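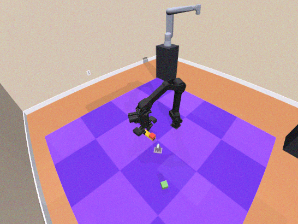 Wudier would tell you the arms made the morning shift quieter and the afternoon one longer, and that the second part is still being argued over. The line supervisor at the Zusow kitting plant in Kolville has heard that view often since April, when the first two-armed cell went onto the sorting floor. She agreed to talk about it on condition that her name was left out.

"The afternoon isn't longer on paper," she said. "It feels longer when you're watching for stops. Packing with your hands, you look up and it's break time."

The plant employs 41 people and puts together kits of small parts for schools and workshops. Each cell is tried out in simulation before anything on the floor is changed. The models use plain blocks on a checkered surface, and the staff who used to do the picking by hand are asked to sit in on the runs.

She was against that at first. "I thought it was a way to get us to nod at something already decided. Then one of the pickers pointed out that a piece lying at an angle gets grabbed differently from one lying square. The engineers hadn't given that much time. They went back and ran it again."

A batch of simulated runs is 700 attempts. The staff don't watch all of them. They look at the ones the engineers have flagged and write down what they would have done with their own hands.

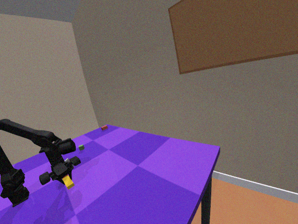
The arm and the yellow block in one of the simulated runs.

Asked what had changed most, she talked about wrists before she talked about jobs. On the old line a picker handled nearly 918 pieces in a shift, and two or three people were always wearing braces. Now the pickers rotate between checking trays, clearing stops and hand-packing the odd shapes.

"I don't miss the small parts," she said. "I do miss talking. We used to sit across from each other. Now there's a cell between us and you have to walk around it."

No one was let go when the cell came in, but three people who left over the summer weren't replaced. She brought this up without being asked. Management has said the headcount will be looked at again after the second cell, and she would like that in writing.

Pay is the other open question. Clearing stops takes training, and the people who have done it get the same rate as before. A request went in for a new grade and she is waiting for an answer.

The second cell will go into the Zoëga room at the back of the building, where the hand-packed orders are done. The last of those orders ran to 454 kits. She has asked for the benches there to be kept facing each other, and the floor plan she was shown last week still had them along the wall.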